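Maltau bekommt sein Stuhllager zurück

Maltau, 17. Juli 2022. Wer in den vergangenen Jahren in Maltau eine Goldene Hochzeit, ein Vereinsjubiläum oder auch nur einen etwas größeren Elternabend ausrichten wollte, der kennt das Problem: Platz ist da, die Küche im Gemeindehaus ist ordentlich, aber gesessen wird auf dem, was die Gäste von zu Hause mitbringen. Damit soll nun Schluss sein. Seit Anfang Juli gibt es in der früheren Sattlerei Akbulut, gleich hinter der Bushaltestelle an der Trokower Straße, wieder einen Stuhlverleih für alle, die in der Gemeinde etwas zu feiern oder zu besprechen haben.

Angestoßen hat das Ganze Orhun Değirmenci, gelernter Polsterer und vielen im Ort noch aus seiner Zeit in der Möbelwerkstatt Nivari bekannt. Er hat über den Winter eingesammelt, was in Kellern, auf Dachböden und in leer stehenden Büros übrig war, und es ist, das muss man schon sagen, eine herrlich bunte Gesellschaft geworden: Küchenstühle mit gedrechselten Beinen, Klappstühle aus dem alten Kino, Schulstühle in drei Größen und eine ganze Reihe Bürostühle. 70 Stück sind inzwischen durchgesehen und stehen zur Ausleihe bereit, weitere warten noch auf neue Bezüge oder auf jemanden, der einen losen Zapfen zu leimen versteht.

„Meine Großmutter hat immer gesagt, man erkennt ein Haus daran, ob für den letzten Gast noch ein Stuhl da ist“, erzählt Değirmenci und lacht. „Bei uns war das dann meistens der Hocker aus dem Bad.“ Die Bürostühle seien übrigens beliebter, als er gedacht hätte, vor allem bei den älteren Leuten vom Singkreis, die nach einer langen Probe gern etwas Stabiles im Rücken haben.
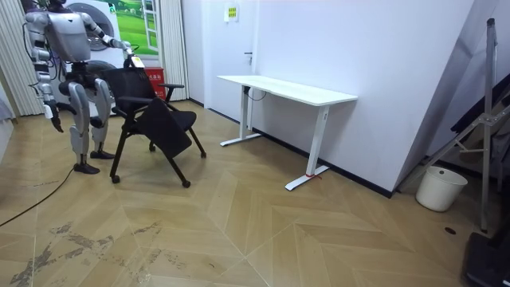 Schwarzer Bürostuhl mit vier Beinen und kleinen Rollen.

Der Verleih kostet nichts, um eine kleine Spende für Leim, Schrauben und Stoff wird aber gebeten. Bislang sind auf diese Weise 1.166 Euro zusammengekommen, eine Summe, mit der in Maltau wohl kaum einer gerechnet hatte. Ein guter Teil davon ging gleich in eine gebrauchte Industrienähmaschine, die Değirmenci in Trokow aufgetrieben und mit dem Anhänger seines Schwagers eigenhändig herübergefahren hat. Mit ihr lassen sich auch dickere Stoffe nähen, was bei den Kinostühlen mit ihren schweren Bezügen dringend nötig war.

Ausgeliehen werden kann tageweise oder über ein ganzes Wochenende. Wer mehr als 12 Stühle braucht, sollte sich bitte neun Tage vorher melden, damit in Ruhe zusammengestellt werden kann, was zueinander passt. Decken und Sitzkissen gibt es auf Nachfrage dazu, Tische allerdings noch nicht. Auch da sei man aber schon im Gespräch, heißt es aus der Werkstatt, und wer einen stabilen Ausziehtisch im Keller stehen hat, der nur noch Staub fängt, darf sich gern angesprochen fühlen.

Die erste große Bewährungsprobe steht noch im Juli an, wenn der Singkreis zu seinem Sommerkonzert in den Pfarrgarten einlädt. Bei Regen wird im Gemeindehaus gesungen, die Stühle ziehen dann mit um. Helfende Hände zum Tragen sind am Nachmittag vor dem Konzert herzlich willkommen, Kaffee und Pflaumenkuchen stehen bereit. Anmelden kann man sich direkt in der Werkstatt oder über den Zettel, der am Schwarzen Brett neben der Bäckerei hängt.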